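Two-arm cell for rack bench work, what happened to the tech jobs
Board: Automation in the shop > Electronics and IT hardware
13 replies

railnut_22
Site is a refurb and staging shop for server racks, Gardale location. We do intake, drive swaps, burn-in and repack. The plan on the table is two six-axis arms on one bench doing drive bay work on short racks, with a tech supervising instead of doing the pulls by hand. Integrator is Vovuleck. I run second shift and have been asked to write the labor side of the proposal: hours, grades, training, who signs off.

I have the integrator's cycle times. I don't have any numbers from a shop that has lived with one. Looking for hours per rack before and after, and what the techs do with the difference.

mkessel
What volume? Under 500 racks a year I would stop reading the proposal.

railnut_22
766 last year. Forecast is 1613 if the Paracha contract lands. Without it, flat.

mkessel
Then your labor case depends on a contract you don't have. Write it both ways.

d_kiani
Davoud Kiani, test lead at Skadatau. We have had a two-arm bench in service long enough to have opinions. Before anything goes onto the real bench we run it in the simulated copy of the room, and I think that changed the jobs here more than the arms did. Renders from the sim below, since I can post those without a release form.

Overall layout, rack on the board, both arms to the right of it: 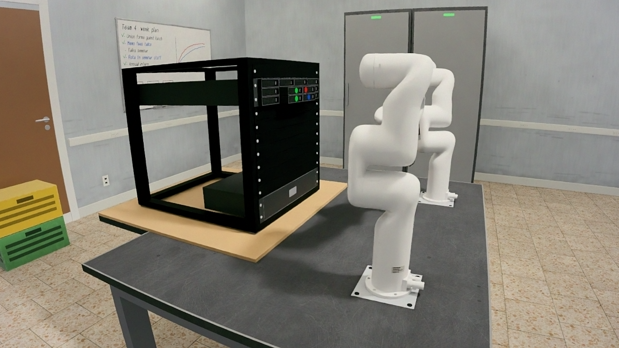
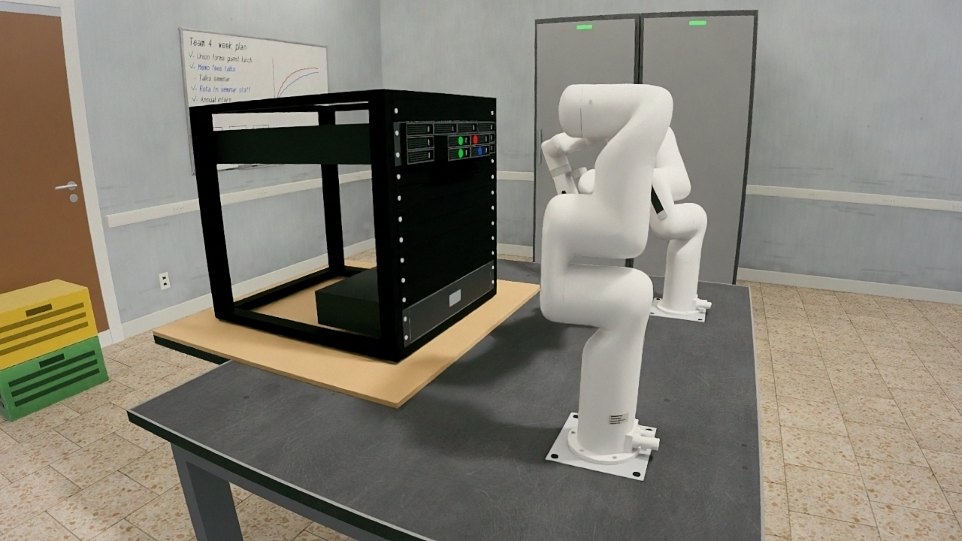
Base and mounting plate of one arm:

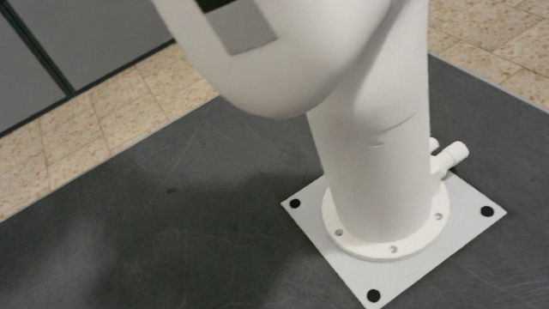 Bench top at the edge, with the floor next to it:
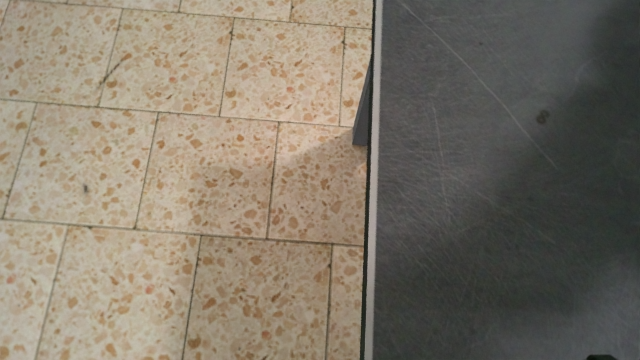 On hours. Before the arms, a tech spent 22 minutes of hands-on time per rack on drive work. Now it is 6, nearly all of it loading and final check. The remaining 16 did not become free time. Part of it went to exceptions: bent carriers, drives that won't unlatch, labels the reader rejects. The rest went to sim work, meaning somebody sets up the next rack type in the model, runs the motions, looks for collisions and files the result. That job did not exist before and we had no grade for it.

We made the mistake of giving it to engineering. They were fast at it and wrong about the racks. A tech who has pulled drives for years knows which bays bind and which frames are out of square. We moved the work to the bench techs, with one engineer reviewing. Four of our nine techs can now build a new rack type from scratch.

railnut_22
Useful. Did the four get paid for it?

d_kiani
Not at first. They did it at the old grade for two quarters and one of them left. There is now a step between Tech 2 and Tech 3. Put the grade in your proposal before the install. It took us far longer to get it afterward.

orsk
The "16 minutes became other work" line gets repeated in every one of these threads. I was at a shop that did the same thing. Headcount went from eleven to seven in a year, all by not replacing people who quit. Management also said hours were "reinvested." Ask for the roster at install and the roster now.

d_kiani
Nine at install, nine now, and volume is up. By attrition math we would have hired two more without the arms, so I will give you that part.

orsk
So two jobs.

d_kiani
Two jobs not added. I would write it that way in a proposal and I would not leave it out.

mkessel
Different objection. How much do you trust the sim for anything involving contact? Ours was fine for reach and clearance and useless for latch force. We passed a motion 713 times in simulation and it jammed on the second real rack.

d_kiani
Same experience. We use it for reach, clearance, arm-to-arm conflict and order of operations. Anything with a latch gets proved on the bench at reduced speed with a tech on the hold button. The sim sign-off form has a line that says "contact not validated" and it is preprinted so no one can forget to check it.

Arm-to-arm is where it pays. With two bases that close together, both arms folding back at the same moment is the case people miss when they draw paths one at a time.

tobyferro
Tech here, 14 years, the last three on a cell like this at another company. Two things that didn't make it into our proposal and should have.

1. Standing watch is harder than the manual job. Pulling drives you move all shift. Watching two arms you stand in one place and your attention goes after 40 minutes or so. We rotate at 45. It took a near miss to get that.

2. Who is allowed to stop it. At our place any tech could stop, but only a lead could restart, and there was one lead per shift. So people got reluctant to stop. Restart authority has to sit with whoever is trained on the cell.

railnut_22
Second one is going in verbatim. On the first, was the 45 written into the work instruction or is it custom?

tobyferro
Custom for eight months, then written. Custom lasts until the first backlog.

mkessel
Rotation costs you though. At 45 minutes you need two trained people per cell per shift. With 766 racks you can't keep the second one busy on the cell, so they are on burn-in between turns, and burn-in does not pause on a 45 minute clock. I would go to 60 and add a seat.

tobyferro
We tried 60. Missed alarms went up. A seat helped with feet and did nothing for attention.

orsk
Also, a tech who is on burn-in and watching a cell is doing two jobs. See above.

railnut_22
Draft structure as it stands:

Case A, 766 racks. One cell, two cell-trained techs per shift, 45 minute rotation with burn-in. Burn-in checks rescheduled to match. No reduction in roster, stated as a number and not as an intention.
Case B, 1613 racks. Same cell, both shifts full, one added tech on second shift.
Grade step for sim setup effective at install.
Restart authority with any cell-trained tech.
Contact motions proved on the bench, never on sim alone.

Vovuleck quoted training at three days per tech. Does that match anyone?

d_kiani
Three days covers operating. For building a rack type in the model, allow five weeks at half time before the work stands up to review. Our fastest did it in three and she had done CAD.

mkessel
Three days is low for fault recovery too. Ask what they include. Ours left out recovery with a drive half out of the bay, and in my experience that is most of recovery.

railnut_22
Asked. Half-out recovery is listed as an option on page 9, separate price. Adding it to both cases. I'll post the hours table once I have the January numbers.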